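Akbridge back room, shelf job, the day the right wrist dropped out. Notes are short because I still have the fault report to finish. Put up 11th March by request, Xolani Radebe wanted everything on one page so people stop asking me for it in the hallway.

Quick version: right-hand tracking froze in the middle of a run, the software kept recording as if all was fine, and the arm at Zutberg that plays these runs back drove its gripper into a shelf post. No one hurt. One bent finger on the gripper, one cracked cover. The arm was behind the fence, thank god, and the stop button did what it's supposed to.

**What we were doing**

Restocking runs. Person wears the wrist markers, moves stock on the shelf by hand, the arm copies it later. Cups are the hard part, they are light and they stick together. We had done 11 runs that morning with no complaints from the software. Run 12 is the bad one.

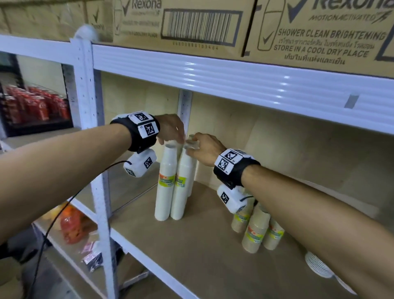 The freeze lasted nearly 4 seconds. In the log the right hand just sits there, perfectly still, which no real hand ever does. Then it jumps to its new spot in one step. Played back, that jump is a straight line at full speed, and there was a post in the way.

Poken (the logging tool) should of flagged it. It has a check for lost markers, but the check only looks at whether a position came in, not whether it changed. Same number over and over counts as good data. So the run got a green tick and went out with the rest of the batch.

**What we think caused it**

Cable, most likely. Swapped the right one and couldn't get the freeze back. Put the old one on again and wiggled it by the plug: froze 3 times. Not proof but I'd bet on it. Venter wants the old cable sent over so they can cut it open, it's in a bag on my desk, please don't borrow it.

Marker glare was the other idea. Tried it with the lights up and the lights down, no difference either way. Leaving it on the list for now.

**Changed since**

- Poken now rejects a run if either hand is dead still for too long
- Playback speed capped on anything that hasnt been watched start to finish by a person
- First playback of every batch is done with no shelf in reach of the arm
- Tug test on both cables before you strap in. Both, not just the right

**Still open**

Old runs. The same bug could be sitting in anything recorded since August, when the check went in. Xolani is pulling 100 of them to go thru by eye. If you have a batch queued at Zutberg, hold it untill you hear from one of us.

New gripper finger is on order. Cover is taped up, fine for bench tests, no full runs with it.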